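Chapter 3
Small Ovens and Benchtop Cooking

A benchtop oven heats quickly and suits a household of one or two. In this chapter you will learn to read its controls, choose a safe dish and judge cooking times. You will also plan a meal for 2 people, using the costing sheet from page 68.

Key terms: element, wire rack, preheat, radiant heat

Most toaster ovens have a door with a glass window and a pair of dials – check what each one sets before you switch on. 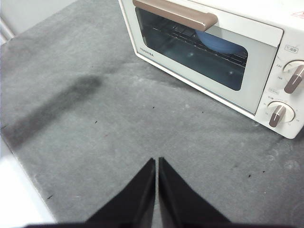 Dishes need as much thought as dials. Glazed stoneware may be ovenproof, but many plastic bowls will soften or melt. Look for a mark on the base, and leave the dish out if you find none.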